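Evening Building Attendant, Part Time
Drandinico Hall, Moen Street entrance

Drandinico Hall is looking for an evening building attendant to start in June. The hall has a main room that seats 400, a smaller upstairs room that seats 80, a kitchen, and a lobby with a coat check. We rent to choirs, dance classes, wedding parties and the Zutow Chamber Players, who rehearse upstairs most of the year.

The attendant opens up for the evening renters, stays in the building while they are here, and closes after they leave. You will report to Ngaio Sutcliffe, the building manager.

Hours and pay

Shifts run from 4:30 p.m. to 10:30 p.m., with a paid half-hour break. You will work 3 evenings a week, and the schedule is posted a month ahead. Wedding parties can run until midnight, and hours after 10:30 are paid at time and a half. The hourly rate depends on experience and will be discussed at the interview. There is a $1000 bonus after the first full year.

What the work involves

Unlock the street door and the side door, turn on the lights and check the restrooms before the first group arrives.

Set out chairs and tables from the floor plan left in the office. The chairs are stacked on carts under the stage. A full setup of the main room takes two people, and we will schedule a second person when one is booked.

Answer renters' questions, show them how to use the sound system and the coffee urns, and write down anything broken in the log.

Sweep the floors after the last group goes. A long-handled broom and dustpan are all you need on most nights, and the bigger spills get a mop. We have a contractor, Wulteo, for waxing and window washing, so neither of those is part of this job.

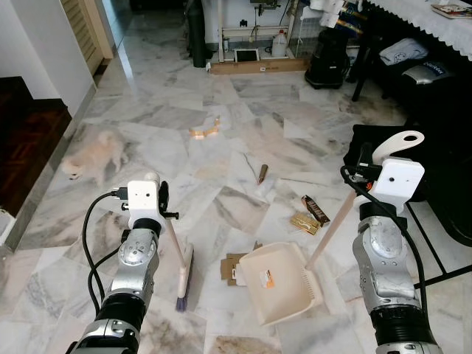
What we are looking for

You should be comfortable on your feet for a full shift and able to lift a folding table with another person. You need to be polite with the public, including when a group has run past its time and wants to stay longer. Experience in a theater, school, church or hotel is useful but not required. We will train you on the alarm panel and the boiler shutoff.

You must be at least 18. A second language is welcome. The building has an elevator to the upstairs room, but the storage area under the stage is reached by six steps.

How to apply

Send a short letter and the names of two people we can call to Wiremu Costigan at the hall office, or drop them through the mail slot at the Moen Street entrance. Please say which evenings you can't work. A resume is fine but you don't have to send one.

Interviews will be held at the hall in the late afternoon. We will show you the building the same day, so allow an hour. Everyone who applies will get a reply.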